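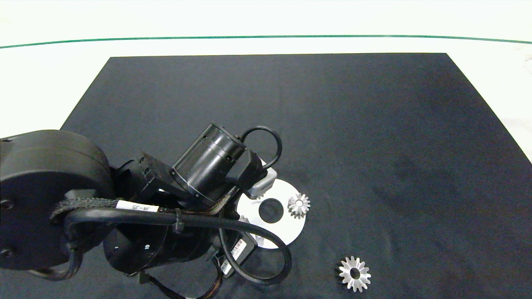
黑布垫，白色圆片。

车间记录，2026年8月13日，Prarnham，里间那台Borkent

接着记条纹的事。前面几页字太潦草，我自己翻回去都得猜，所以这次把来龙去脉重写一遍，字也写大一点。赶时间的直接翻到“止推”那段。

症状：自动走刀精车外圆，表面有一圈一圈的明暗带，光从侧面打过来特别清楚，正对着灯看又没了。手摸不出来，千分尺也量不出来，大头小头都在公差里。从交货的角度说，这根轴没有任何问题，问题只在于它长得像一条发了福的蛇。客户没有抱怨。客户大概以为那是装饰。

主轴转速185，料是普通中碳钢，刀片新换的，留量很小。手动摇大拖板走一遍，明暗带消失，换成我手抖造成的乱纹，丑得各有特点，没有周期。所以毛病在走刀链上，跟主轴轴承关系不大。这一条当时就应该写下来用红笔圈上，我没圈，后来白白怀疑了主轴一个下午。

主轴那个下午的经过也交代一下，免得以后有人重走：表架在床身上，表头顶主轴锥孔，慢转，指针几乎不动。换到卡盘法兰的端面，也几乎不动。我嫌它太好，怀疑表坏了，换了一只表，还是几乎不动。然后我怀疑自己架表的手法，把Garba Odukoya叫过来架，他架完看了看，说主轴挺好的，问我为什么看上去这么失望。

说实在的，主轴坏了至少是个体面的毛病。

条纹的间距

这一步拖到很后面才做，放在这里讲显得我很有条理。拿划线蓝薄薄擦一层，用细砂纸顺着轴向轻轻带一下，高低不同的地方留色不一样，明暗带就站住了，不用再歪着头找光。钢板尺往上一放，从一条暗带到下一条暗带，6毫米。换一段量，还是6毫米。把走刀量换小一档重新车一刀，间距仍旧是6毫米，只是每条带里的刀纹变密了。

Borkent的丝杠螺距是6毫米。

我盯着尺子看了一会儿。这台机床没有光杠，走刀和车螺纹都靠同一根丝杠和开合螺母，老厂子的省钱做法。丝杠转一圈，拖板走一个螺距，条纹也正好走一个螺距。凡是丝杠每转一圈就犯一次的毛病，都符合这个间距。主轴上的毛病、中间轮上的毛病，换了走刀量，间距应该跟着变，它没变，所以这些统统可以放走。

剩下的嫌疑人：
丝杠本身弯了。
丝杠头上那个挂轮偏心，或者有个齿伤了。
丝杠的轴向定位不干净，每转一圈前后窜一下。
开合螺母的事，待定（我对开合螺母向来有偏见）。

先说丝杠弯。弯丝杠会通过开合螺母推着溜板箱走，两头有轴承座拽着，中间最放肆。所以弯的话，条纹应该在床身中段最重，靠近主轴箱那头轻。我在靠卡盘的地方车了一段，又把尾座挪远，装了根长料，在中段车一段，两段摆在一起看，深浅差不多。真要说的话，靠卡盘那段还稍微重一点，这跟弯丝杠的脾气相反。丝杠没拆，光擦干净，拿表沿着外圆跑了几个位置，有一点跳动，老机床该有的那一点，我接受。

挂轮

挂轮是我最想怪的，因为挂轮最好拆，而且一打开罩子就有声音，咯啦咯啦，听上去非常像有罪。丝杠头上装的是60齿，齿面磨得发亮，有个齿的角崩掉了一小粒。一个崩角的齿，刚好每转一圈啮合一次，多么完美的口供。我当场就给Bralla下了单，买一个新的60齿，还多付了加急。

新挂轮到了，拆包装的时候油纸味道很好闻。装上，间隙用纸条塞：撕一条打印纸，夹在两个轮子中间，推紧，锁螺栓，再把纸转出来，纸上有折痕但没切断，就算合适。这办法没有出处，师傅这么教，师傅的师傅也这么教，换一种厚的纸结果会不一样，所以大家默认用打印机里的那种。广告纸太滑，别用。

然后车了一刀。

声音小了很多，机床安静得像换了一台。条纹一模一样，间距6毫米，深浅也一样，连暗带的位置都差不多。

这里我应该停下来想一想，为什么一个崩角对条纹没有影响。崩的那一小粒在齿顶的边角上，真正传力的齿面还是整的，重合度也够，隔壁的齿早就接上了。声音是轮子侧面碰到隔套，跟转得匀不匀是两件事。一个零件很吵，只能说明它很吵。这话我打算说给自己听好几年，每次付加急费之前说一遍。

旧轮子没扔，擦了油挂在墙上，备用。

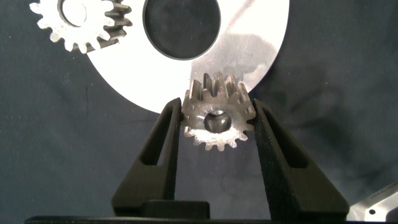 挂轮齿面磨亮了，要不要马上换？
先看齿厚和节圆附近有没有台阶，指甲划过去不挂手、转起来间隙均匀的，就继续用，车精密螺纹时再考虑换新的。

油的插曲

走刀链查到一半，有人（是我）想起来六月份换过一次油，从原来杂牌的导轨油换成了Nogueira。于是又花了一个上午怀疑油。理由听起来很像样：油膜厚了，拖板低速时一顿一顿，粘滑，表面就会有纹。

理由像样，但粘滑不会每次都挑6毫米的地方发作。它应该乱来，看温度，看心情，看床身哪一段刮过。我明知道这一点，还是把导轨擦干净，换回旧油试了一刀，因为旧油还剩一桶底，不试心里不舒服。条纹照旧。再把导轨擦干净，换回Nogueira。两遍擦导轨，抹布用掉一堆，地上滑得要命，Garba进门的时候扶了一下门框，什么也没说，回去拿了袋锯末。

顺便记一笔，Nogueira这油本身我是满意的，拖板手轮轻了，油杯里不起沫。缺点是桶嘴设计得像是跟人有仇，倒到最后总有一股顺着桶身往下流，正好流到标签上，把牌号泡没了。桶盖上用记号笔另写一遍，写大点。

止推

终于到正题。丝杠靠主轴箱这头有个托架，丝杠上有个凸肩，凸肩和托架之间垫一片止推垫圈，另一侧再用一片垫圈和一对锁紧螺母收住。丝杠推拖板的时候，反力全压在凸肩和这片垫圈上。拖板往卡盘方向走，丝杠往尾座方向受力还是往反方向受力，我每次都要拿手比划一遍才能确定，不丢人，建议大家都比划一遍。

测法非常简单，简单到我不太愿意写出来，因为它应该是第一步：

把中间轮脱开，让丝杠自由。开合螺母合上，拖板轻轻锁一点，留出阻力，让丝杠有东西可推。丝杠尾端中心孔里用黄油粘一颗小钢球，表架吸在床身上，表头换平的，顶住钢球。然后用手慢慢转丝杠，眼睛看表。

要是表针不动，丝杠轴向就是老实的。表针动了，看它动的规律。

这里有两个坑。表架不要吸在托架上，托架自己会让，吸在床身上才算数。还有，转丝杠的时候手别往里推也别往外拉，人一使劲就会不自觉地推，我头一回量出来的窜动里，有一大半是我本人。后来在挂轮的位置装了个小摇把，用指尖拨，读数才稳下来。拖板也别锁死，锁死了丝杠顶着螺母转不动，硬转会把什么东西弄坏，至于是什么，我不想知道。

结果：丝杠转一圈，表针出去一趟，回来一趟，每圈都在同一个角度。用记号笔在凸肩上点一点，对着托架上的油孔，表针每次都在点子过了油孔之后开始爬。

我坐在工具箱上看它爬了好几圈，心情复杂。新挂轮在旁边闪闪发光。

为什么会窜

道理要想一下。凸肩端面跟丝杠轴线不垂直，歪了一点，转起来端面就会摆。但光是凸肩歪还不够：如果对面的垫圈绝对平、绝对垂直，歪凸肩永远是用它最高的那一点去顶，最高点绕着平面转圈，丝杠前后位置不变。反过来，垫圈歪、凸肩正，也是一样，丝杠也不动。必须两边都有毛病，凸肩的高点转到垫圈的高处，顶起来；转到垫圈的低处，落回去。一圈一次。

我把这段讲给Garba听，用两只咖啡杯的杯垫演示，他说道理他懂，杯垫请还给他。

所以拆。锁紧螺母上有以前的人用錾子敲过的痕迹，槽口翻了边，勾头扳手挂不住，先用小锉把翻边修掉才拧得动。錾子拧螺母这件事，每一代人都骂上一代，然后自己在赶时间的时候也来一下。我这次没有，写在这里存证。

拧下来以后顺序：锁紧螺母、外侧垫圈、托架、内侧垫圈、凸肩。托架不用从床身上拆，把丝杠往尾座方向退出一截就够，尾端托架的螺钉松掉，别整个取下来，取下来再对中又是一天。丝杠退的时候下面垫木块，别让它自己吊着，长丝杠吊一夜，第二天就真的可以怀疑它弯了。

内侧止推垫圈取出来，朝凸肩的一面磨出一圈亮带，亮带一边宽一边窄。朝托架的一面，本来应该干干净净贴着托架的那一面，压着一片切屑。很小，扁扁的，已经被压进铜里，跟垫圈长成了一家人。它把垫圈垫歪了。托架那面对应的位置也有一个小坑。

这片切屑怎么进去的，没人知道。托架上方有个防尘罩，防尘罩的毛毡早就硬得像饼干，罩子形同虚设。它在里面待了多久也没人知道。从坑的深度看，比我在这个车间的时间长也说不定。

处理过程

切屑用刀尖挑出来。垫圈上的坑不管，坑不碍事，凸起才碍事。把坑边挤出来的一圈用细油石推平，油石别立着用，平着，走八字，推几下擦一下看一下。托架那面够不着，找了一截平的钢块，侧面贴上细砂纸，伸进去贴着端面来回蹭，只蹭到毛边没了就收手。蹭多了会把托架面蹭歪，那就等于自己动手又造了一片切屑。

凸肩端面麻烦一点。正经做法是把丝杠上机床，架中心架，轻轻光一刀。问题在于能装下这根丝杠的机床就是缺了这根丝杠的这台。想了一会儿，它走刀坏了，主轴没坏，光端面用小拖板手摇就行，用不着丝杠。但丝杠得整根拆下来，一头夹卡盘，一头从中心架伸出去，拖板还得让位置，我算计了一阵，觉得风险比收益大，打消了。

改成研。车了个铸铁套，内孔跟丝杠轴颈滑配，端面在卡盘上一刀车出来，保证跟内孔垂直。套在轴颈上，端面涂一点研磨膏，顶着凸肩，用手来回拧半圈，换个角度，再拧。手酸，效果慢，好处是很难闯大祸。研了将近60分钟，凸肩上的灰色由半边变成整圈，中间断了一小段，我认了。研磨膏一定要洗干净，洗完再洗一遍，连丝杠头几扣螺纹沟里也要刷。研磨膏留在止推面上，它会继续很敬业地工作下去。

垫圈翻面装没有？没有。考虑过，原来朝托架的那面有坑，翻过来坑就跑到转动面上，存油是存油，看着别扭。保持原方向，新料的事以后再说。

装回去，锁紧螺母的松紧：先拧到丝杠手拨发涩，再退一点点，刚好不涩，背紧另一个。背紧的时候前一个会跟着跑，要用扳手把住，跑了就重来。我重来了好几次，具体不提。

再打表。表针还会动，动得很小，没有规律，我能接受。

车一刀

同样的料，同样的185转，走刀量也是原来那档。车完不敢马上看，先去把铁屑扫了。然后擦划线蓝，砂纸轻带，侧光。

暗带没有了。仔细找，歪着头，把灯挪到很刁的角度，还能看见一点极淡的影子，间距我没量，怕量出来是6毫米。Garba说看不见。我说你站的角度不对。他站到我的角度，说还是看不见，又说如果我愿意，他可以假装看见。

螺纹也试了，车了一段2毫米螺距的，用螺母拧进去，手感匀。以前拧到某些地方会紧一下松一下，我一直怪板牙修的那批螺母，现在向那批螺母道歉。

几条零碎，免得忘：

防尘罩的毛毡要换，尺寸我描在这页背面了，描的时候毛毡掉渣，所以轮廓线偏小，裁的时候沿线外面剪。

钢球用完放回小铁盒，别跟轴承散珠混在一起。平头表头在表盒盖子的夹层里，找它花的时间比打表长。

锁紧螺母槽口修过了，勾头扳手现在能挂住。谁再用錾子，请先在这本子上签名。

Bralla的发票夹在文件夹里，品名写的是“挂轮”，用途那栏空着，我还没想好怎么填。Garba建议填“降噪”，严格来讲也没错。

那根带条纹的轴客户已经用上了，来电话问能不能再订一批，表面要跟上次一样的花纹。我还没回。

没弄完的

开合螺母还没查。合上的时候手柄有点旷，位置随人，我合得深，Garba合得浅，车出来的螺纹起点对不上，两个人接力做一件活就会出事。可能是凸轮槽磨了，也可能是销子。下次把溜板箱前盖打开看，打开之前先把接油盘放好，上次没放。

尾端托架的螺钉是凭手感拧回去的，拖板摇到最右边时丝杠有一点点别劲，手轮上能觉出来。多半是托架没归位。打算松开螺钉，拖板摇到最右，开合螺母合上，让丝杠自己找位置，再锁。今天胳膊已经抬不起来了，研那个凸肩研的，明早再弄，机床上挂了牌子：中段以右先别车螺纹。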